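Pudodex 4: planificación de agarres para vaciado de cajas

Compartido 172 veces · 4 comentarios

Pudodex es el planificador de agarres y trayectorias de Podora para brazos industriales y colaborativos que trabajan dentro de una caja. Recibe una nube de puntos y un modelo del brazo, y devuelve una lista ordenada de agarres con su trayectoria de entrada, cierre y salida. La versión 4 ya se puede descargar y es, con mucha diferencia, la que más ganas teníamos de enseñar.

El gran cambio está en las paredes. Hasta la versión anterior, Pudodex trataba la caja como un obstáculo más y descartaba cualquier agarre que pasara cerca de ella. Con eso se perdían casi todos los objetos de las esquinas, que son justo los que quedan al final y obligan a alguien a acercarse a recogerlos a mano. Ahora la caja es un elemento propio del modelo, con sus caras inclinadas, su borde y su margen, y el planificador busca orientaciones de muñeca que aprovechen la inclinación de la pared. ¡La diferencia en el último tramo del vaciado se nota desde la primera prueba!

También hemos rehecho el tratamiento de los cables externos. Quien haya montado una pinza con el cableado por fuera conoce el problema: el modelo del fabricante termina en la carcasa y el brazo real no. Pudodex 4 admite una envolvente flexible alrededor de cada articulación, que se define con unos pocos puntos y un radio de holgura. La envolvente se deforma al girar la muñeca (de manera aproximada, no es una simulación de cable) y entra en la comprobación de colisiones igual que los eslabones. Para bucles amplios junto a la última articulación recomendamos empezar con el radio generoso e ir recortándolo.

En la caja metálica de la imagen hay unas asas azules que parecen de tijera, un vaso verde claro tumbado y una lata de bebida: una mezcla muy útil para ajustar los pesos del planificador, porque la forma que pide cada pieza es distinta. Un vaso de lado se puede tomar por la pared o por el contorno, y las asas tienen huecos que muchos detectores rellenan sin preguntar.

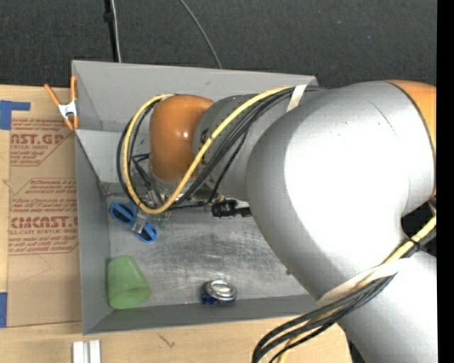

Zane Avotiņš escribió que en su celda lo que más tiempo le quitaba era la salida, porque el agarre salía bien y luego la pieza rozaba el borde al subir, y preguntaba si la pieza sujeta cuenta ya como parte del brazo durante la retirada. Sí, cuenta. Al cerrar la pinza, Pudodex separa de la nube los puntos que pertenecen al objeto, los une a la herramienta y recalcula la subida con ese volumen. Si la segmentación es dudosa, se puede fijar un cilindro de seguridad y listo.

Percepción

El módulo Oltusex, incluido en la descarga, se ocupa de limpiar la nube antes de planificar. Rellena los huecos que dejan los brillos del metal cepillado, marca como inciertas las zonas translúcidas y conserva esa incertidumbre hasta la puntuación final. Un objeto medio transparente ya no desaparece de la lista: baja de prioridad y vuelve a subir cuando se despeja lo que tiene delante. Es nuestra parte favorita y la que más noches nos costó.

Detalles técnicos

Candidatos evaluados por ciclo: 200, configurable
Entrada: nube de puntos organizada o imagen de profundidad con calibración
Modelo del brazo: URDF, con envolventes de cable en archivo aparte
Salida: poses de agarre, trayectorias articulares y puntuación desglosada
Interfaces: C++ y Python
Visor: repetición de ciclos, con motivo de descarte para cada candidato

El visor merece un párrafo. Cada agarre rechazado queda guardado con su causa (pared, cable, cinemática, vecino demasiado próximo) y se puede mover el deslizador de margen para ver cuáles se recuperarían. Para quien está poniendo a punto una celda es una gozada, y además deja muy claro cuándo el problema es de calibración y no de planificación.

Qué no hace todavía

No planifica empujones para separar piezas pegadas. Tampoco estima el peso ni ajusta la fuerza de cierre; ese valor lo pone el integrador por clase de objeto. Los dos brazos en una misma caja funcionan por turnos, sin planificación conjunta.

Actualizar desde la versión 3

Los archivos de configuración antiguos se cargan sin cambios, pero la caja seguirá tratándose como obstáculo genérico hasta que se añada la sección de contenedor. El asistente la genera a partir de una captura con la caja vacía. Conviene repetir la calibración mano-ojo antes de reducir márgenes.

Relacionados

Oltusex: guía de ajuste para superficies brillantes
Hsieh, biblioteca de trayectorias para espacios estrechos
Cómo definir envolventes de cable paso a paso
Notas de la versión Pudodex 4
Visor de ciclos: atajos de teclado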